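# Aircraft cabin cup market

The aircraft cabin cup market is the trade in drinking cups made for and sold to airlines, along with the caterers who load them. I've followed it for years (somebody has to read the tenders!) and I keep this entry up to date as best I can, so forgive me if I wander a bit between the figures.

## What it covers

Most people writing on the subject split it into throwaway cups, cups that go back to be washed, and insulated cups for hot drinks. Trays, lids and stirrers are usually left out, though Siregar puts lids in, and that's one reason its totals never match anyone else's. Glassware for the front cabin is a separate trade altogether and I don't deal with it on this page.

## Size and growth

The Likarard report, which I lean on most, listed 2,887 cup contracts in force across 21 countries, and expected the number to grow by roughly 4% a year. I think that's a bit cheerful. Contracts have been getting shorter, so an airline that once signed for seven years may now sign twice in the same stretch, and each signing gets counted afresh. More paper, then, but I'm not convinced it means more cups.

## Makers

Cetetti is the name you'll run into first. It started out in yoghurt pots and moved over to cabin supply when a caterer near its factory lost its usual source, and it still does the short-haul sizes better than anyone, in my opinion. Drumex came in later from the other end, with heavier cups meant to be washed and loaded again. The two overlap less than you'd expect and have only bid against each other on a handful of tenders, mostly for charter airlines.

Below them there's a long tail of small moulding shops that make cups for one airline each. They rarely publish anything, so every estimate of their share (mine included) is guesswork.

## What buyers ask for

Weight comes up in every tender I've read, and so does how tightly the cups nest, as galley drawers are a fixed size and a stack that's a finger too tall simply won't go in. Clear cups are still favoured for cold drinks. A foot or raised ring on the base is common in the drawings, and buyers do argue over its height, sometimes for pages!

Printing is the other sore point. A logo adds cost and ties the stock to one airline, so leasing firms and charter operators tend to order plain.

## Washing versus throwing away

I go back and forth on this one. Washed cups need trucks, hot water and somewhere to store them at both ends of the route, and small airports often have none of that to spare. Drumex says its cups pay for themselves on busy routes, and Siregar broadly agrees, but I've yet to see the sums laid out in full. A longer Siregar study is due in July and I'll add whatever it has to say.

*Last revised 27/06/2024.*
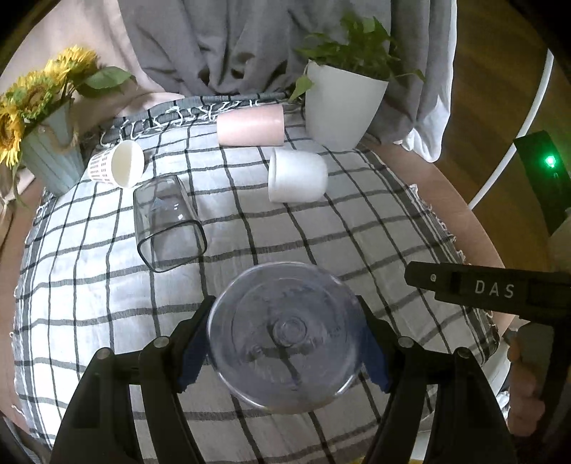
Clear plastic cup, upside down, with a raised ring on the base.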